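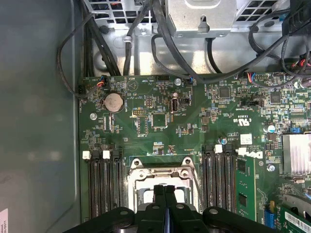

Do I have to take the drive cage out before I can get at the memory slots?
It depends on your case. If your hand fits between the cage and the board without scraping anything, leave the cage where it is. If it doesn't, pull the cage first and save your knuckles.

Section 8. Opening up and refitting the older desktops
Dymphna Ó Gríofa, Flisside workshop notes, revised 29 Jul 2018

I wrote this section for anyone fixing up a secondhand tower at home, and I've kept it to the jobs I do over and over (memory, battery, processor, in that order). You'll want a Phillips screwdriver, a soft cloth, and a dish for the screws. I use a Truline driver with a magnetic tip, but whatever you have in the drawer is fine.

CAUTION: Shut the computer down, unplug it from the wall, then hold the power button in for 30 seconds. Do this every single time, even if you only want a quick look!

Getting in

1. Lay the case on its side on a steady table and take off the side panel.
2. Touch bare metal on the chassis before you touch anything else.
3. Take a picture of the cables with your phone. I skipped this once on a Marnance tower and spent a whole evening in May figuring out which plug went where.
4. Find the screw on the drive cage bracket and look at how the cables run nearby before you loosen anything.

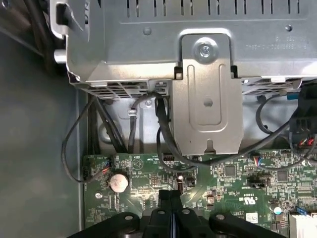
Fig. 2. Drive cage with its bracket and single Phillips screw.

5. Ease any cables out of their clips before you move the cage. If one feels tight, stop and follow it back to its plug – there's nearly always a bit of slack hiding somewhere.
6. Back the screw out and put it straight in the dish. Other models hold the cage with a latch or a hinge, so check your own manual before you tug.

Memory

7. Open the latch on the slot, line up the notch in the module with the bump in the slot, and press down evenly until it clicks.
8. Check your board's chart for which slots to fill first. Mixed sizes will often run, but I like matched pairs and I've had a lot less grief with them.

NOTE: If you get beeps and a blank screen afterward, reseat the module before you go blaming it. Mine usually just needed a firmer push.

Processor

9. Leave this alone unless you're changing the chip or the paste has dried out. Once the heatsink is off, wipe the old paste away with the cloth and a little rubbing alcohol, working from the outside in so you don't push gunk over the edge, 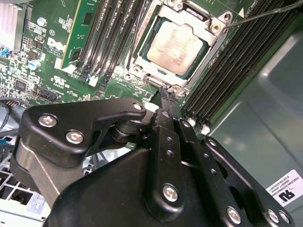 and let it dry completely before the new paste goes on. A blob the size of a pea is plenty. I use the little Berchtold tubes, and one of those gets me through several machines. Set the heatsink straight down, then tighten its screws a little at a time, going corner to opposite corner, until they're all snug.

CAUTION: Never touch the pins or contacts in the socket. Bent ones are miserable to fix, and I say that as someone who has tried with a sewing needle.

Closing up

Tuck the cables away from any fan, put the cage back if you took it out, and check the dish for leftovers before the side panel goes on. For battery swaps and resetting the clock, see Section 9.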